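**Topic: Can a machine do parts picking yet? (or dishes, for that matter)**

**kmahama_shop** wrote:

I run the parts crib at a small panel builder. We stock 3,332 part numbers, most of them switches, terminals, relays and small hardware, and most of them live in blue plastic bins. Management has asked me to look at whether a robot arm could take over kitting. I have read the brochures from Plattner and Brandmont and they both say yes. I would like to hear from people who have stood next to one for a full shift.

Ewurabena

---

**softic_k** wrote:

I have. Short version: it depends on the part and on the bin, and more on the bin than you would think.

Flat boxes on a flat shelf are fine. Bags are poor. Loose parts in deep bins are in between. A deep bin has walls, so the fingers have to come down inside without hitting the rim, and a part lying against a wall is a different job from a part in the middle of the floor. A person tips the bin and the part slides over. Most arms I have seen can't tip the bin.

Kresimir

---

**oldtoolcrib** wrote:

We looked at this in July and said no. Our pickers do a 21-line kit with one cart and one sheet of paper. The quote was for a cell that handled 13 of those lines. So we would have had a cell and also a picker.

---

**softic_k** wrote:

> So we would have had a cell and also a picker.

That is normal. You still want to know which lines it can handle. If they are the heavy ones or the dull ones it may be worth it.

---

**v_levchenko** wrote:

I work with arms on this type of job, so discount my opinion as you like. The work at the bin level is like this, an empty one and one with a single switch in it:

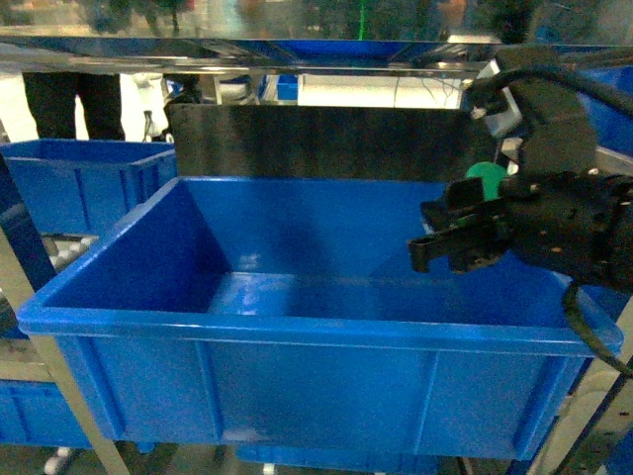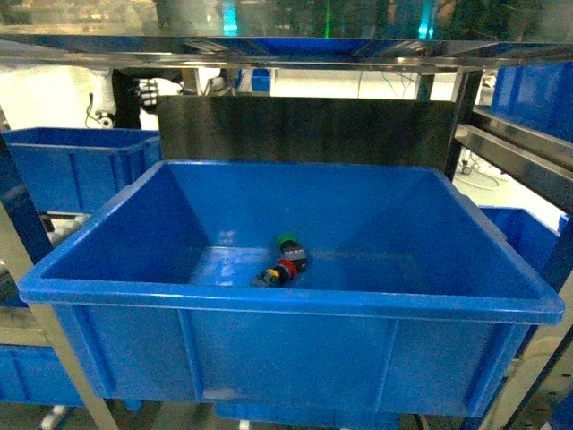

What I would tell Ewurabena is to split the job in four: find the part, grip it, move it, put it down the right way around. People argue about gripping, but on small electrical parts I lose more time on the last one. A pushbutton is round at one end and square somewhere else, and when it is let go over a bin it lands how it lands. If the next step is a person, fine. If the next step is another machine, it is a problem.

Also glare. Glossy plastic under bright lights gives the camera trouble. Matte bins help. Changing the lights helps more and costs less.

Volodymyr

---

**kmahama_shop** wrote:

Thank you, that is useful. Our next step is a person at a bench, so orientation does not matter to us. Mixed bins do. How does it do when there are 2 different button colors in the same bin?

---

**v_levchenko** wrote:

Color is the easy part. Two identical green buttons with different contact blocks on the back is the hard one, if the block is facing down. You would have to pick it up and show it to a camera. That adds a few seconds per part. Don't mix those.

---

**oldtoolcrib** wrote:

So the answer is "reorganize your whole crib and buy new lights and then it works." I could make a new hire faster with that money too.

---

**v_levchenko** wrote:

You could. I would not argue with that for a small crib. My view changes if you can't find the new hire, or if you want kits pulled overnight.

---

**nechyporuk.o** wrote:

Coming at this from the home side, because the title mentions dishes. I help my mother in her apartment and I follow the household robots closely. The Zundora people have a nice demo of clearing a table. I asked them whether it would find a fork under a napkin and the answer was that it was being worked on.

In my opinion the shop is years ahead of the kitchen. You decide what goes in the bin. My mother's sink has whatever is in it. I would be happy with one that picks things up off the floor and puts them in a tub, any tub, no sorting. She can't bend down well and that would be worth real money to us.

Oksana

---

**softic_k** wrote:

I disagree a little about years ahead. The shop is easier, yes, but the shop also wants it right almost every time. If a floor robot misses a sock it can try again after lunch. If a kit goes out one terminal short, someone is standing at a bench waiting. Your floor-to-tub job may be closer than my kitting job.

---

**nechyporuk.o** wrote:

Fair point. I had not thought of it as the more forgiving job. There is still the matter of a heavy machine moving around an 80-year-old, though.

---

**tgisler** wrote:

Has anyone here used the Stisetti grippers? We have the standard two-finger type and the cable keeps catching on bin rims.

Thaddäus

---

**v_levchenko** wrote:

Haven't used them. For the cable, route it up the arm and tie it with more slack at the wrist than looks right, then run the arm slowly through its worst reach and watch. Anything hanging below the gripper will find the rim sooner or later.

---

**kmahama_shop** wrote:

Update for those following. I am going to ask both vendors to run a trial with our own bins and our own parts, unsorted, for one full shift, with one of my pickers working the same list beside it. Brandmont has agreed. Plattner wants to pick the parts. I told them no.

Edited Sep 30, 2026: fixed the quote from the second vendor.

---

**oldtoolcrib** wrote:

Good. Make them count the stops where somebody had to reach in, too. Ours left those out of the pick rate and I only caught it by sitting there with a clipboard.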